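Gidodeck is a street-scene simulator for teams that test sidewalk delivery robots, offered by Dirum on an annual license. Ettore Ruggiero, who directs the product, spoke with us in October regarding the current release and its limits.

"A robot must handle the ordinary block first," Mr. Ruggiero said. "Crossings, poles, street furniture - these are the daily work."
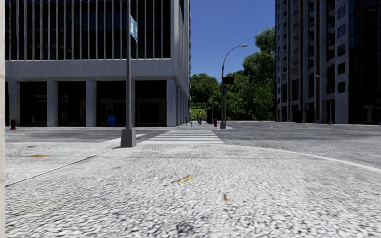
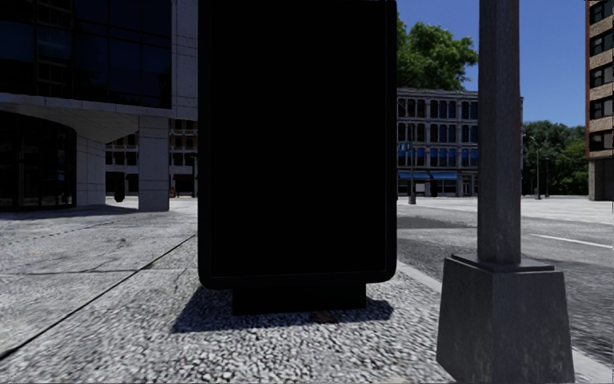
## Contents and terms

The library holds 1,384 street objects and 71 surface materials. Mr. Ruggiero stated that stains and joints in the pavement were added at the request of Hegarty, an early customer.

"Their engineers found our first sidewalks too clean," he said.

Each license covers 2 workstations. Export to the Dremum planning tool is sold separately, and rain is not yet supported.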